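About Tedari

Tedari is a small environmental organisation that helps towns and villages prepare for hotter summers, heavier rain and longer dry spells. We work with local councils, schools, farmers and housing associations. Most of our projects are in places with fewer than ten thousand people, where the council may have one officer dealing with water, roads and parks together.

We are registered as a not-for-profit company. Our office is in Rillonau, on the upper floor of the old seed merchant's building on the river side of the station.

How we started

Tedari grew out of a flood survey. Halyna Tkachuk and Lukian Zinchenko were asked by the council in Favov to find out why the lower streets kept flooding after storms that were not especially large. They walked the drains, talked to residents and mapped 905 properties. The report showed that most of the water came from paved yards and car parks further up the hill, and that the drains themselves were in fair condition.

The council asked them to stay on and help with the repairs. Over the next two years the paving was lifted in the market car park, a ditch that had been filled in was dug out again, and the primary school was given a rain garden. Other councils along the valley then asked for the same kind of survey, and the company was set up to do that work properly.

What we do

Local climate plans. We write adaptation plans with councils. A plan normally covers water, heat, trees, public buildings and emergency contacts. We keep them short. Each action has a named department, a cost and a date by which it should be done, and the council decides the order.

Heat surveys. We lend out temperature loggers and help residents place them in homes, classrooms and bus shelters. The loggers stay in place from late spring until the schools go back. Results are sent to everyone who took part, along with a street map showing where shade is lacking.

Water and soil. Yevhen Yurchenko runs our work with farmers. This includes soil moisture checks, advice on cover crops and hedge planting, and help with applications for rural grants. He also looks after the demonstration plot at Hordiienko, where visitors can see swales, mulched beds and a drought-tolerant orchard. The orchard has 169 trees, mainly apple, pear and mulberry.

Schools. We run a term-long course for pupils aged nine to fourteen. It covers weather records, where the town's water comes from, and what happens to rain when it lands on different surfaces. Teachers receive a folder with all the worksheets and may copy them freely.

Training for council staff. Courses last two days and are held in our meeting room or at the council's own premises. Groups can have up to 2 observers from neighbouring councils at no extra charge.

How we work

We visit before we quote. A first visit is free within the valley, and elsewhere we ask for the train fare only. After the visit we send a letter setting out what we think could be done, how long it would take and what it would cost. If we think another organisation is better placed to do the job, the letter says so.

Survey data belongs to the community it was collected in. We publish our methods in full and remove names and house numbers before any map is made public. Draft plans are always shown at an open meeting before they go to the council for a vote.

We do not sell equipment, and we take no commission from suppliers or contractors.

Our own footprint

Staff travel by train or bus where there is a service. We share one electric van for carrying loggers, tools and plants. The office is heated to 19 degrees in winter and has no air conditioning; external shutters were fitted when we moved in. Electricity and water readings are taken monthly and printed in the annual report. 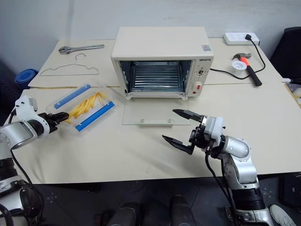 Food for meetings and courses comes from the market or the bakery in Rillonau, and scraps go to the compost bays at Hordiienko. Paper is bought recycled. We replace computers when they can no longer be repaired, and the old ones go to a workshop in town that strips them for parts.

People

Halyna Tkachuk, director. Trained as a hydrologist. Responsible for climate plans and contact with councils.

Lukian Zinchenko, surveys and mapping. Also handles requests for data.

Yevhen Yurchenko, land and farming. Based at Hordiienko for most of the week.

Stepan Kushnir, schools and training. Taught geography before joining us.

Hnat Kuzmenko, finance and office. Please write to him about invoices, room bookings and logger loans.

Funding

Our income comes from council contracts, course fees and grants. Accounts are published each February and can be downloaded from the Reports page. Paper copies are kept at the office.

Visiting us

The office is open on weekdays from nine until four. The demonstration plot can be visited by appointment between spring and autumn. The path is gravel and fairly level, and there is a toilet beside the tool shed. Dogs should be kept on a lead.

Page last updated: December 22, 2020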